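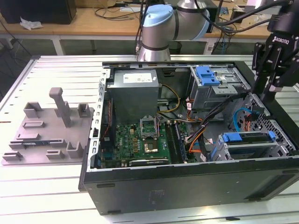
Side panel off, CPU socket open. The power supply is the gray box with the white label.

Winter Workbench Tips: Give the Old Tower a Good Going-Over

January is my favorite month for workshop jobs. The yard is asleep, the holiday boxes are back in the attic, and there's finally room on the bench to spread something out and leave it there overnight. I've been gathering up my best tips for cleaning and sorting an old desktop computer, plus a few for the bench itself, and I'm so happy with how many of them cost next to nothing!

If you have a tower sitting under a desk and humming louder every year, give it an afternoon. You'll be amazed at what comes out of one.

Before you open it

Shut it down properly, switch it off at the back, and pull the power cord out of the wall. Then hold the power button in for a few seconds to drain what's left. Unplug everything else and take a quick phone picture of the back first, so you know which cable went where. I used to label each cable with masking tape (still a great trick if several people share the computer), but the phone picture is faster.

Copy off anything you'd miss. Family photos, tax papers, the recipe folder. Do it before the screwdriver comes out, and check that the copies open.

Carry the tower outside or to the garage if you can. The dust from a computer that has lived on carpet is something else, and you do not want it in the curtains.

Setting up the bench

Lay the case flat on its side with the open side up. Everything is easier that way: screws stay where you drop them, and you can use both hands. An old bath towel underneath is fine for protecting the tabletop, but keep fleece and wool far away, and don't wear your fuzzy sweater. Touch bare metal on the case before you reach in, and again every time you come back from the coffee pot.

A muffin tin is the best screw sorter ever invented. One cup for the side panel screws, one for the drives, one for the cards, and so on around the tin. Mine has 6 cups and I have never needed a seventh for a computer. Drop a scrap of paper in each cup with a word or two on it. You'll thank yourself if supper interrupts!

Good light matters more than good tools. I clip a cheap gooseneck lamp to the shelf and bring it right down low, so the light rakes across from the side. Dust bunnies throw shadows and so do tiny screws.

Getting the dust out

Start dry. A soft, clean paintbrush (1 inch, natural bristle, never used for paint) lifts the fluff from corners and from between the fins of a heat sink. Follow with short puffs of canned air, keeping the can upright. Hold each fan still with a finger or a pencil eraser while you blow, so it doesn't spin like a top.

Skip the household vacuum inside the case. The nozzle can build up static, and it's much too easy to swallow a screw. I do run the vacuum on the floor afterward, though - and usually on myself.

For sticky grime on the outside of the case, use a barely damp cloth and a drop of dish soap. Cotton swabs and rubbing alcohol are wonderful around the front buttons and the vents. Let everything dry completely before you plug it in. I leave mine overnight.

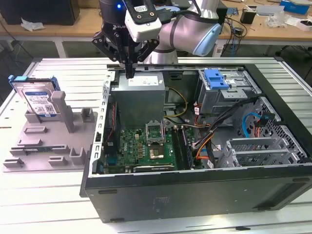 The gray power supply sits in the upper left of the case.

The power supply is the one part I'd ask you never to open. Brush the vents, blow it out gently from the outside, and leave its cover alone, even if it has been unplugged for ages. If it smells burnt or buzzes, replace the whole unit. Copy down the details from the label before you shop and measure the old one too.

If you're pulling parts

Some towers aren't worth saving whole, but the pieces can be! Memory modules, drives and cards all make good spares. Press the little latches fully open before you lift anything, and pull cables by the plug, never by the wires. If something won't budge, stop and look for the screw you missed. There is always one more screw.

An empty processor socket deserves special care. Those contacts bend if you look at them wrong, so keep the brush, the air nozzle and your fingers out of it. If you saved the plastic cap, put it back on.

Store small parts in anti-static bags inside a shoebox, with the date and the computer's name written on each bag. Drives with old files on them get wiped or destroyed before they leave my house. The rest goes to electronics recycling. Call first, as many places only take computers on certain days.

A few bench extras while you're out there

Stick a magnetic strip along the front edge of a shelf and hang your screwdrivers from it. The kind sold for kitchen knives works beautifully.

Cut a pool noodle into short chunks, slit each one down the side, and slip them around coiled cords. No more nests in the drawer.

Save the silica packets from shoeboxes and toss them in with your hand tools. My pliers used to get freckled with rust every spring and they've stayed lovely and clean.

Keep a pencil on a string. Tie it to the bench itself, with more string than you think you need.

Paint the handles of your own tools one bright color. Mine are orange, and it has ended so many friendly arguments about whose tape measure that is.

Rub a bar of plain soap or a candle stub along drawer runners that stick. It takes a minute and the drawer will glide like new - do all of them while the soap is in your hand.

Putting it back together

Work backward through the muffin tin. Start every screw by hand before using the driver, and snug is tight enough. Tuck the loose cables away from the fans, plug in just the power, monitor and keyboard, and try it before the side panel goes back on. Hands out while it's running, please. Once it starts up nicely, unplug it again, close the case, and get your phone picture out for the cables.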